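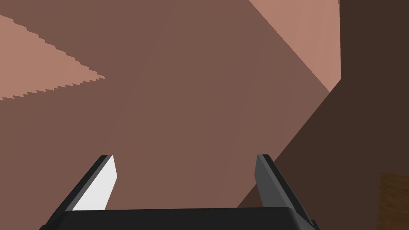 The arm stopped at run 121 with its fingers open, and it did not start again.

I had gone to make tea. When I came back the counter on the second screen still said 121, and the log said the gripper was closed and carrying a load. Its fingers were wide apart with only brown between them.

We were doing the overnight runs for Skungate that winter. The real arm was in their shed at Imon, bolted to the floor behind a yellow gate, and ours was the copy that lived in the computer. Whatever the copy learned by morning was sent to the real one at six. The contract asked for 3,000 clean runs before anyone was allowed inside the gate with it.

I checked the simple things first. The clock was fine. The force reading was not. It said 257, steady, the number you would get from squeezing something hard, and it had said that since shortly after two. The arm believed it had hold of something, so it would not close, and it was waiting for permission to lift.

I rang the night desk at Urkolura, who had written the force software. The woman there asked whether I had restarted it. I said I would sooner know what it thought it was holding.

"It isn't holding anything," she said. "It's a stuck value. Restart it and carry on, you'll make your numbers."

She was probably right about the numbers. But I went back through the earlier runs, and the same value turned up in 3 of them, for a second or so each time. In each case the arm had lifted, carried nothing across, put it down and been marked clean. The checker only asked the gripper whether it had the part. It never looked.

At Imon the part would be a steel housing from the Mizuno line, and there would be a person standing where it was put down.

I pulled the morning transfer at twenty past four. You had to type the reason in a box, and the box was small, so I wrote "false grip, do not send" and put my initials after it. Then I phoned the shed and let it ring until the guard picked up. I asked him to check that the gate was locked. He was gone a long while. He came back and said it was — he had rattled it.

I left the copy as it was for the day shift, fingers open, still waiting to lift, and drank the tea cold.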